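From: Viola Amato
To: Sakdale Beads and Trinkets list
Date: November 2, 2021
Subject: Re: Sorting out a muddled jewellery box

Radek Kopecký wrote:

> Hello all. I've inherited the job of sorting my daughter's jewellery box
> before she moves out, and I'm at a loss. Everything is in one box,
> chains and bracelets and little ornaments all together, and whenever
> I lift one piece three more come up with it. Do I tip the lot out and
> start again, or pick things out from the top? And does anybody know
> whether bead bracelets should be stored flat or hung? I have 46 small
> bags left over from the Negri bead fair, if those are any use.
> Radek

Dear Radek (and everybody else, hello, it has been far too long since I wrote anything to this list),

Your message made me smile, as I've been meaning to do the very same job and it finally got me to sit down and do it. I did mine in the bedroom, on the white table next to the bed, and I do recommend a white table if you have one, or a white pillowcase spread over whatever you've got. Small dark beads vanish completely on a patterned cloth, and I speak as someone who once spent an evening on her knees with a torch looking for a single bead off a Govach necklace.

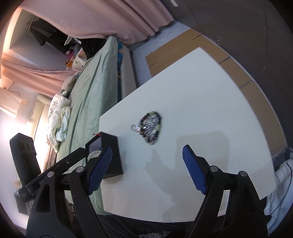
Bracelets are where I always like to begin, since they're the easiest to lift out whole and you feel you've got somewhere. Have a good look at each one before you put it away, running it through your fingers and feeling for any spot where the thread has gone thin. The mixed ones want the most care, I find. My black and white one with the olive green and dark red beads in it has a silvery chain tail at the end, and it's precisely that sort of tail that goes off and gets itself wound round everything else in the box! I coil those loosely and tuck the tail into the middle. To your question about flat or hung, I'd say flat every time for anything on thread or elastic. My aunt hung hers on a brass hook by the Dasier radio for years, and they all grew long and sad.

As for tipping everything out, I wouldn't, not all at once. Take out the chains and bracelets as they come, even if they come in a lump, and leave the small ornaments and figures in the box until the table has room for them. A lump on the table is much less trouble than a lump in the box, where you can't get your fingers round it.
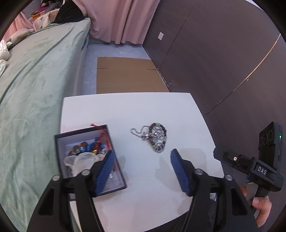 What is the best way to get a fine chain out of a tangle?

Undo every clasp you can find first, then lay the tangle flat and loosen it from the middle with two blunt needles, easing it outwards a little at a time and never pulling on an end. A drop of baby oil helps with a really stubborn knot, but keep it well away from beads and wash the chain afterwards.

I gave myself the whole afternoon and had the wireless on, and it was really rather pleasant. The knots took up almost 58 minutes of it, with a pause for tea in the middle, so please don't lose heart if yours seem to be going nowhere. Put them down and go and do something else for a bit.

When the bigger things are out, you come to the odds and ends at the bottom, and these I do last, when I'm feeling patient.
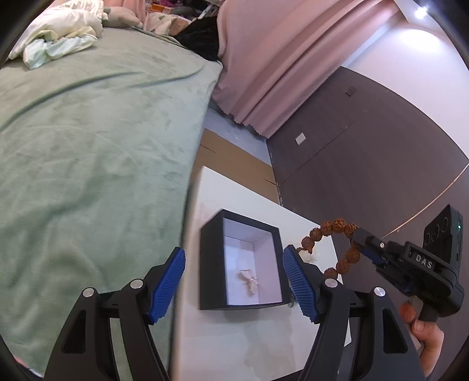

They all get looked at one by one, and anything I can't bear to part with goes back in a corner of its own, well clear of the chains. Your little bags would be perfect for that, Radek, so don't give them all away! One piece to a bag, and press the air out before you close it. Anything with a pin or a sharp hook gets a scrap of felt as well.

If your daughter would like some spare felt, I have plenty in navy and a sort of mustard, and I can bring it along to the January meeting. Do let us know how you get on, and whether you found any partners for the odd earrings.

With warm wishes,
Viola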